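Subject: Re: [grippers] Barden fingers vs. the Cleltix ones on cloth
From: Feng-yi Chang

On a February morning, Tai wrote:
> Has anyone on here run the Barden two-finger on fabric yet? We've
> been on the Cleltix for a year and it's fine on boxes, but it
> pinches one layer when I want two, and it lets go on the way up.
> Also curious what wrist camera people are using. Ours blurs so
> badly during the approach that I'm tempted to turn it off.

Hi Tai and all,

Yes! I've had the Barden on our arm for the last couple of weeks, and I've been feeding it nothing but gray cloth, so you caught me at a good time.

Short version is I like it. I ran 205 grasps with each set of fingers, same cloth, same controller (we're on Plallow, still the old release, don't judge me). The Cleltix dropped the cloth 17 times and the Barden dropped it 9 times. Most of the Barden drops were shallow folds where the tips slid over the top and closed on next to nothing. If I tell it to go down a hair further before closing it does a lot better, but then it pushes the cloth around and you get a whole new fold to chase — pick your poison.

Two layers at once is still hit or miss. I didn't score that separately and now I wish I had.

On the camera, I'd leave it on. Mine smears too when the wrist swings, and anything right by the fingertips turns to mush while the stuff across the room looks sort of okay. I went through all 3446 frames from one long session (with a lot of coffee) and the ones where the arm had paused were perfectly usable. So I put in a short stop before the close and only look at frames from the stop. It costs some time per grasp, but I can live with that.

What speed are you running your approach at? And did you ever try the softer pads on the Cleltix? I have a set in a drawer and could swap them in next.

One of my moving frames is at the bottom so you can compare it with yours.

Feng-yi

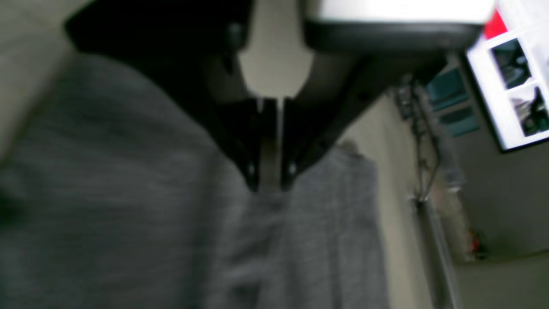

Wrist camera, gripper over the gray cloth, arm moving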